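Reading time: 2 minutes
Last updated: 12 June 2024

Subject: Re: Running order and print format for the December program

Dear members,

The programming office has received several replies to the draft schedule for the Hurneldale Film Society's winter season. The message that prompted most of them is quoted below, with the sender's permission, and our response follows.

> Fuseini Tsikata wrote:
>
> The draft places the restored version of Prurville after the
> Jasińska shorts, with one intermission of 15 minutes. The
> restoration is 35 minutes longer than the version we screened
> before. Members who depend on the last bus will miss the ending.
> Could the feature go first? I would also like to know whether
> we are getting a film print or a digital file, as the draft
> does not say.

The office agrees that the feature should open the evening. The revised order is as follows:

Prurville (restored version)
Intermission, 15 minutes
Jasińska: 4 short films

Doors will open at the usual hour. The discussion planned for the end of the evening has been moved to the intermission and will be kept brief. Members wishing to speak should notify the office beforehand.

On the question of format, the distributor, Risar, has confirmed that the feature will be supplied as a digital file with English subtitles. The short films will be shown from prints. Two of them have no subtitles, and a translated dialogue sheet will be left on each seat.
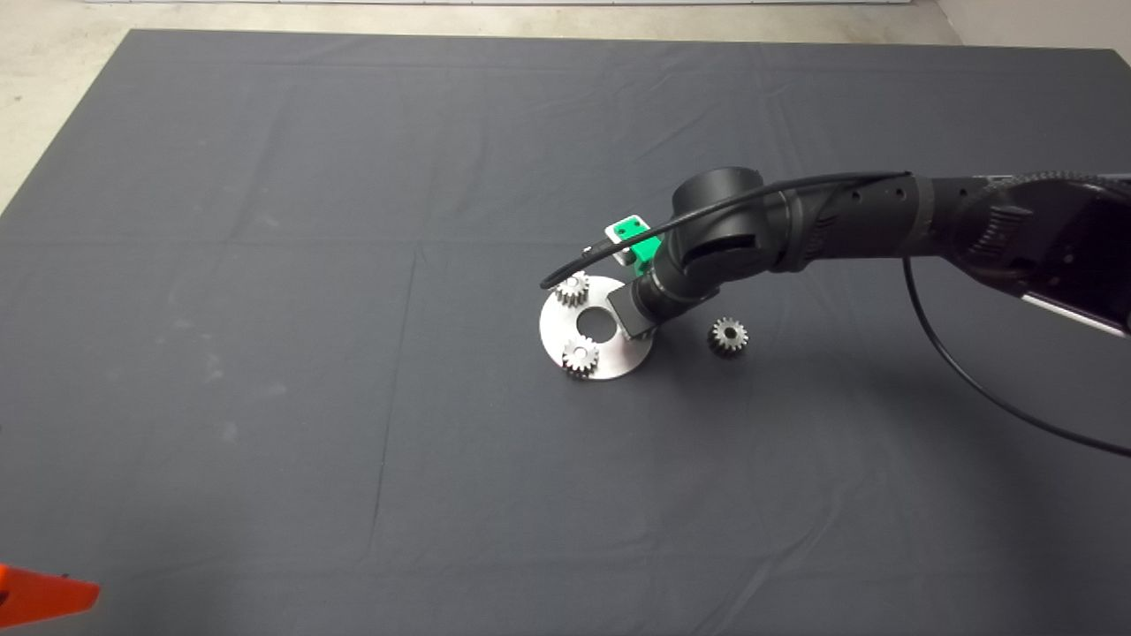

Risar has also asked that the feature be screened once only under the present license. The society will therefore be unable to offer the repeat showing listed in the draft, and members who reserved seats for it may transfer them to the first showing or request a refund. Transfers will be handled in the order received.

Guest tickets remain limited to 2 per member. Requests for seats near the aisle should be sent to the office directly and not to this list.

A corrected schedule will be circulated once the license has been signed.

Programming Office
Hurneldale Film Society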